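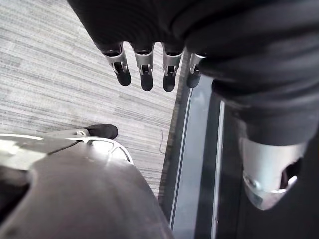
Wrist camera, hand hanging over the floor.

Allero notebook, Lendberg, April. Sabina writing.

Started at 9:20 with the shelf task again. Dennis on the gloves, me on the keyboard and the stop button, Verena in and out. The plan was to get a clean set of "pick the tube, stand it up" before lunch and then move on to the bottles, and I may as well say now that we didn't get near the bottles.

First thing, the resting pose. Dennis likes to let the arms hang while I'm naming the run, and I've been lazy and let recording start from there. So every demo begins with a stretch of wrist video that is mostly carpet and fingers, and then the arm swings up to the shelf. Makis looked through the older runs last night and says the model has learned to dawdle. It sits at the bottom for ages before it does anything, exactly like Dennis waiting for me to finish typing! I laughed, then I remembered I'm the slow typist.

So from now on I name the run first, he brings the hand up to the ready position at shelf height, and only then do I hit record. I did think about trimming the old ones by script. Makis reckons it's easy enough (cut everything until the wrist passes a set height) but I'd like to look at a few by eye before we chop 1,695 files in one go. Copy them first, please, whoever does it. We all remember the drawer task.

Calibration: did the gloves twice. The right thumb was off the first time, it read half closed with Dennis's hand flat on the table. Second go was fine. I don't know what changed. He says he'd had his cuff caught under the strap, which could well be it. Sleeves up before calibrating, then.

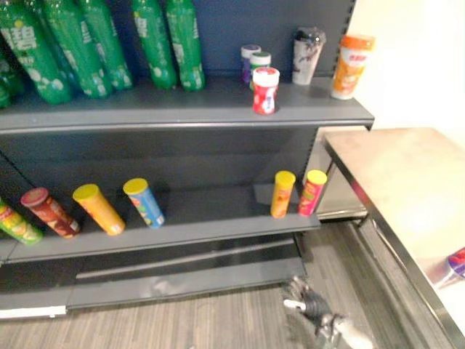

Page last changed: April, 16:45 (S. Ševčík)

Shelf layout for the morning: crisp tubes on the lower shelf, most of them tipped over on the left and the pink-red and yellow ones standing up at the right-hand end. Green bottles and the odds and ends up top. The upper shelf stays as dressing for this task, so hands off it. Dennis clipped the domed cup with the back of a knuckle on the way in during one run and I threw that run away. Maybe I shouldn't have? Verena thinks a bump that doesn't knock anything down is fair data, and that if we only keep perfect ones the policy never sees what a near miss looks like. I half agree. I've put it in the reject folder and haven't deleted it, so we can argue later.

Now the grasp, where most of the morning went. The tubes are a nice size for the hand when they're upright. You come in from the side, close, lift, done. Lying down on a sloped tray with a lip at the front is another story. Dennis's natural habit is to come from above with the palm down and wrap the fingers over, as you would yourself, and the thumb then has to find its way between the tube and the tray. Your own thumb does that without asking. On the robot you can't feel it, so you're going by the wrist picture, and in the wrist picture the thumb is enormous and hides precisely the bit you want to see.

We tried three ways:

Palm down, thumb towards the front lip. The thumb tip catches the lip. Dennis hates it.

Pinch at the lid end with the fingertips, tip it up, regrasp. Very pretty when it comes off. He got it twice in a row and then lost it over and over, and each loss sent the tube rolling down to the lip, so I was up and down resetting it. My knees would like it noted.

Roll the wrist a quarter turn, fingers over the top edge, thumb underneath from the lid side. Slower, looks a bit awkward, but he could repeat it, and I managed it myself when we swapped over. I am terrible on the gloves, so if I can do it then it's the one to teach.

We're going with the third.

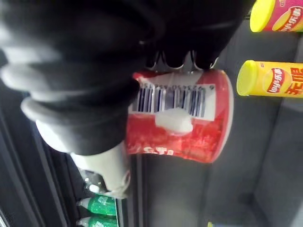

The other thing about rolling the wrist is that the camera rolls with it, obviously, so left and right stop meaning what your arm thinks they mean. I got properly lost at one point and moved the hand away from the shelf with great confidence. Dennis doesn't seem to mind, he says he looks at the head camera for the approach and only drops his eyes to the wrist view for the last bit. I tried doing it his way and it helps a lot. Writing it down for Achilleas, who is on gloves tomorrow and who (sorry, Achilleas) stares at the wrist view the whole way through.

Delay. It felt sticky before lunch. I put a print in the loop and we were seeing 100 ms between glove and hand, and it would creep up the longer the session had been open. Restarting the glove server brought it down again. Deligiannis sent a newer driver for the gloves last month and we still haven't put it on, mostly since everybody is scared of it. I'd like to try it on the spare laptop before anything else. For the moment: restart the server every time we change the person driving, and any time Dennis starts muttering.

Grip strength is worth a paragraph. The tubes are card and they dent. With the finger force where we had it for the bottles you could hear them creak, which made all of us wince. I turned the limit down and then the tube slid during the turn upright, so I turned it up a notch, and so on until it held without creaking. The new value is in the config under tubes_soft. Don't use it for bottles. And it would be good if the person driving closed the hand slowly and stopped when the tube stopped moving — the gloves will happily let you squeeze to the limit, and then the model learns that squeezing to the limit is what hands do.

Pace in general. Verena watched a couple over my shoulder and said Dennis is now so good that he's become hard to learn from. He does the approach, the wrist roll and the close as one long sweep, which is lovely to watch, but there's no moment in it where you could say "now he's lined up". She asked him to pause very briefly before closing. He found that oddly difficult! After a few goes he started saying "and" out loud at the pause, and that fixed it. You can hear him all down the corridor.

Count at the end: eight keepers with the rolled wrist, and a reject folder I would rather not count. Poor for a morning and half an afternoon, but the recipe was only settled after lunch and the keepers all came after that. I'm not bothered. If Cutonmont ask how many we've got, please tell them it's being recorded and leave it there until I've been through the labels.

On labels: I've used "stand_tube" for everything so far. Makis wants the colour in the instruction as well, so "stand up the red tube" and so on, with the others there as distractors. Fine by me, but then we have to say the instruction to the driver before the run and stick to it. I caught us doing it the wrong way round, picking whichever tube was handiest and naming it afterwards. That makes the easy tube look like everyone's favourite. I'll make a list and read from it. Blue, red and yellow-orange to start, the green one at the far end once we're happy reaching that far without the elbow coming round.

Speaking of which, the elbow. When Dennis goes for the left end of the lower shelf he leans, and the lean doesn't go through to the robot (we only send hand and forearm), so he runs out of reach sooner than he expects and then jerks. For tomorrow I'd move the base across a bit to the left and leave the steel table where it is. I'll mark the new spot with tape so we can get back to it.

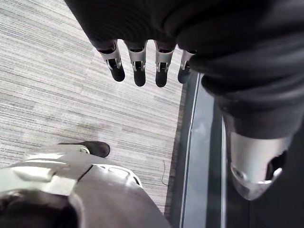

Wrist camera again, fingers and thumb pointing down, part of the robot's body at lower left.

Things to do, not in order:

Name the run, hand up, then record. (Me.)
Look through some old starts by eye before trimming. Makis and me, after the copy is made.
New glove driver on the spare laptop. Achilleas, if he's brave.
Tape for the base position.
Ask Verena whether she wants the cup run kept, and if yes what we call it. "Bump"? I don't want it mixed in with the clean ones without a tag.
Instruction list, shuffled, printed large enough to read from the stop button.

Dennis says he'd also like the wrist view bigger on his screen and the head view smaller. I'd have guessed the other way round given how he drives, but he's the one with the gloves on. Will swap them before we start and see if he still likes it after an hour.

Gloves are on charge, left one was nearly flat. Stop button tested at the end, fine.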